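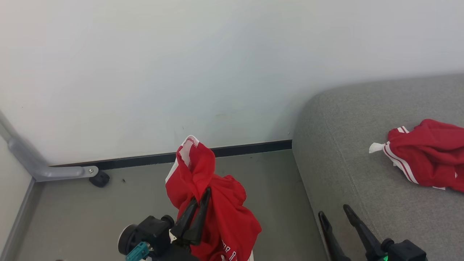

Left gripper on the red garment, right one open, another red garment, perhaps a track top, on the sofa.

I've had the Skilport house-rules pack for two-armed robots since March, and I've grown rather fond of it, though it took me a while to get going (the binder is a brute!). You get 17 laminated cards, a wall chart and a login for the updates, and the cards are what you'll use day in, day out.

My favourite is card 6, on soft things like clothes and bedding. One garment in the grippers at a time, the other arm open and kept low, and the next piece left in plain sight. Simple stuff, but Kyung-hwa Na and I had been arguing over exactly that for weeks, and it was lovely to have it written down by somebody else.

Grumbles? Card 4, on walkways and handrails, is woolly about how much floor to keep clear, and I'd have liked a proper figure. The print is small too. Tiruwork Belay reads it out to the rest of us on a Sunday, bless her.

Four stars from me, and I'd buy the refill cards.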